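Two-arm folding: learned grasp point vs fixed corner search
Board: Manipulation > Cloth and soft things
Page 1 of 1

larkari_bench
Feb 12, 2023

I've been trying to repeat the folding result from the Preson write-up on our own cell. The method is simple enough. One arm picks the cloth up at a point chosen by a network, the other arm waits until there is an edge worth grabbing, and only then does the pair start the fold. The baseline skips the network and looks for corners in the overhead view.

We collected 200 demonstrations by hand before training. Garments go in a yellow tray crumpled up, and the finished ones are stacked at the back left corner. Wrist view first, then two from the fixed camera.
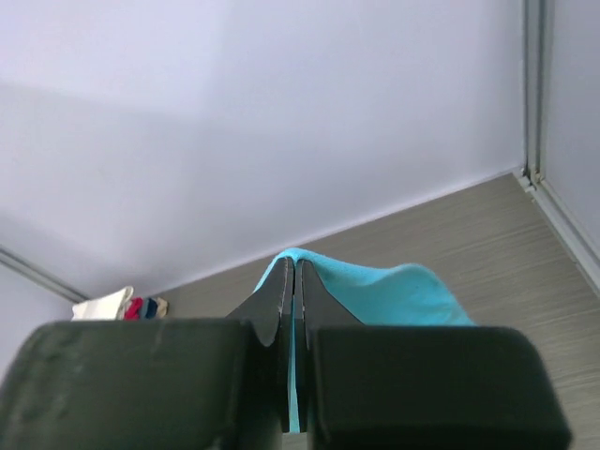
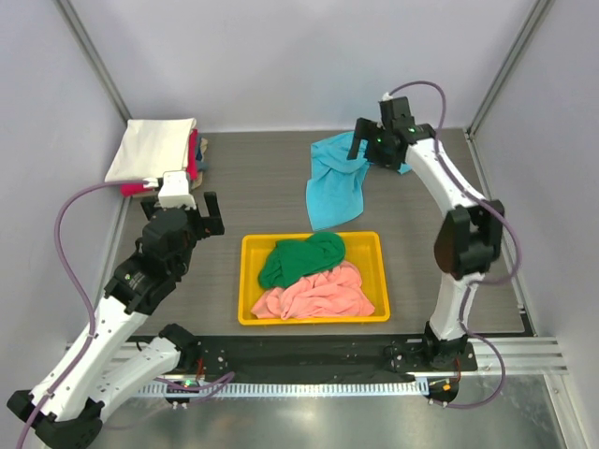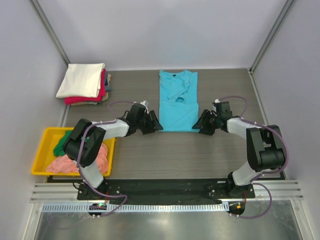 On our numbers the learned grasp point got 127 good folds where the corner search got far fewer, but nearly all of the gain is in the first lift. Once the shirt is flat the two methods do much the same. I'd like to know if anyone else sees that, as the write-up claims the gain carries through the whole fold.

Mikkelsen
What are you calling a good fold? If it's a person looking at it and saying yes, I wouldn't trust the gap. We had two people scoring in December and they disagreed on plenty of them.

larkari_bench
One person, with a written rule: hem within 3 cm of straight, no sleeve sticking out. I agree a second scorer would be better.

cluvus
I don't buy the conclusion. If the lift is better then the cloth lands flatter, so the later steps get an easier start. You can't say they do the same unless you start both from the same flat shirt.

larkari_bench
We did start both from the same flat shirt, for the second set. Should have put that in the first post. That is the comparison where they come out level.

cluvus
Fair enough. Then I'd still want to see it on something thicker – a T-shirt is kind to both methods.

Viorica Berisha
We ran something close to this with 4 garment types. The lift was where we gained too, but towels came out worse with the network than with corners. A towel has good corners and the search finds them quickly. I would report per garment and leave the total out.

Mikkelsen
Agree with that. A total mostly tells you what was in the tray.

larkari_bench
I can split it by garment, the logs have the labels. Will post the table in this thread when the second scorer has been through the videos.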